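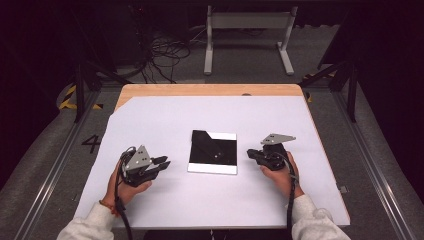 2 min read

The wrapping table at Dargate
29th March

I have been meaning to put up a page about the wrapping table for ages, and with the spring parcels for Varden nearly upon us it seemed a good moment to get the kettle on and do it. If you've ever ordered one of our flat things (the notebooks, the tiles, the little boxed prints) and wondered what sort of place it set out from, it's a fairly plain corner, but I'm very fond of it and I do go on a bit when I'm asked!

We start with the big sheet, laid out over the honey-coloured wood until there's hardly any table left to see. Our paper comes from Ritetti and it's a very pale lavender, so pale that people who get it through the post tend to write and thank us for the lovely white paper. Hold it next to something properly white and you'll see the difference. It does crease a little, whatever you do, and I've come to like that. The square black piece looks very handsome against it, I think, with its thin white edge and that small white dot. It's lying a bit crooked, and I'd still happily have it on my own shelf.

Size is the thing everyone asks about when they come to the April open day. We used to cut the paper to fit each piece, which sounds thrifty and left us with a drawer of odd strips that were no good for anything except shopping lists. Now we begin with a generous sheet and fold in towards the middle, long sides first, then turn the ends up and smooth them down with the flat of the hand. A square wants a slightly different fold from an oblong, and for the first one of the morning I generally have to stop and think about which I'm doing. No sticky tape on the paper itself, please! We tie with cotton string and tuck the card under the knot.

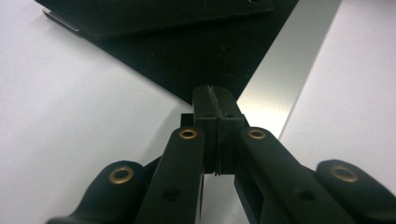 Close in at the tabletop, Dargate.

I do love being right down near the work like this, when the rest of the room falls away and there's that pale surface to keep your mind on.

We sent out 301 parcels last year, which felt like a great many at our end of the street, and 22 of those went off to Chambi in one go, all in the same week, with the string running out on the second evening and a dash to the shop before it shut. The order book is on number 501 now, counting from the very first one, and I still write each number in by hand.

The table is open to visitors through April, mornings are best, and you're welcome to bring something of your own to wrap as long as it's flat and not too heavy. There's paper for everyone. Do ring the bell twice, it sticks.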